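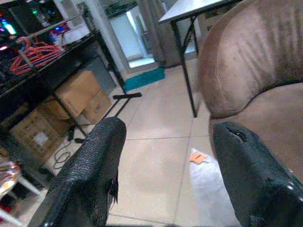 October, notebook 3, gripper pads and the relabeling business

Starting over on the slip-labeling question, as the first answer was wrong and I was the one who wrote it down. The claim on the previous pages was that the wrist view alone is enough to tell a good grasp from a bad one, provided the classifier gets the last second before lift. I believed this for most of a month. What I had not done was ask what the classifier was looking at. The two fingers take up a big share of every wrist view, and they don't match: the left one has the dimpled covering, with a few black strands hanging off its inner edge, and the right one is smoother and has a small notch or hole near the tip. A network that wants to cheat could hardly ask for better material. If the strands hang differently in one batch of recordings than in another, and one batch happens to hold more failures, then congratulations, I have built a very expensive fray detector.

So, the count. The full set going in was 2,628 grasp attempts. Campos went through and threw out everything where the object left the view before the gripper closed, or where the log and the video disagreed on when closing started. That left 2,548. I argued for keeping the eighty and lost, correctly. Half of my best-looking successes were in there, which should have told me something sooner.

(Campos is the cleaning script. Nicanor named it. The labeling tool is Senell and the training box is Wamarska. I have asked what the system is and been told there is a system.)

Method, written out so I can't revise it later:

1. Mask both fingers out of every wrist view with a fixed polygon, flat gray fill. The fingers move, so one polygon per opening width, in 5 mm steps. Crude. Good enough to start.

2. Train three versions on the same split. A sees the whole view. B sees everything except the fingers. C sees only the fingers.

3. Same seed, same number of steps, same everything. No peeking at the held-out part until all three are finished. I am writing this down because I know myself.

If A is reading the grasp, then B should lose something and C should be poor. If A is reading the pads, C should do nearly as well as A, and I should go for a long walk.

Result, evening: I went for a long walk.

C came in level with A, as near as I can tell from the curves. B fell a long way down. Nicanor Ortuño looked over the plots and said that B falling is at least consistent with contact information being in the finger region, where contact tends to happen. Fair. But C has no object in it. The polygon follows the finger outline and there is nothing inside it but black covering and a highlight. Unless the covering is confiding something about the object, the signal is in the pads themselves.

Checked this the dull way, by sorting the held-out attempts by recording batch and looking at what C got right. It gets the early batches nearly all right by calling everything a success. It gets the late batches right by calling nearly everything a failure. In between it flaps. The early batches were the easy objects and the late ones were the hard objects, because I recorded them in that order, because it was convenient. The pads wore the whole time. So wear is a clock, and the clock knows the answer.

The background is a second clock, for the record. Same problem, less severe. Anything on the floor that moves between batches is a date stamp. Ran a quick version D on the upper half of the view only, with no fingers and no objects, mostly furniture. It was better than chance, and I would like it not to be. There is probably a paper in "armchair predicts grasp failure" but I don't want my name on it.

What to do about it:

- Shuffle object order within every batch. Should have been done from the start. Stokanton did it in their protocol and I remember thinking it looked fussy.

- Split by batch, never by attempt. All numbers on earlier pages used the attempt split and are therefore decoration. Crossed them out in pencil, in case I turn out to be sentimental.

- Swap pads partway through a batch, on purpose, and note the attempt number. I want worn pads on easy objects and fresh pads on hard ones.

- Keep the mask test as a standing check. It costs one extra training run, and it has now embarrassed me more efficiently than any reviewer.

Gripper settings for the new recordings: closing force at 60 percent for the first half of each batch and 65 for the second, then reversed in the next batch. Previously it was 60 for everything until the heavy mugs, when somebody (handwriting is mine) turned it up and left it there. That is clock number three. I am going to stop looking for clocks tonight.

Nicanor wants to try random finger textures pasted in at training time, so that the network can't rely on any one look. I like it, with one worry: the deformation of the pad under load is real information, and pasting over it kills the honest signal along with the crooked one. Compromise is to jitter brightness and fine texture inside the polygon but leave the outline alone. He is writing that. I am rewriting the batch script so that it picks the object order and I don't.

Open question for the next page: is there any real slip signal left in the wrist view once the clocks are gone? I can't tell from the current data. Batch split on the old recordings gave something above chance for B, but the easy/hard ordering still contaminates it, so it goes down here as "maybe" and nowhere else.

To do before recording: trim the strands on the left pad, or leave them and log them. Leaning toward leaving them. Order a matched pair for the swaps. Tell Wamarska's other users that I need it overnight again, and bring cookies.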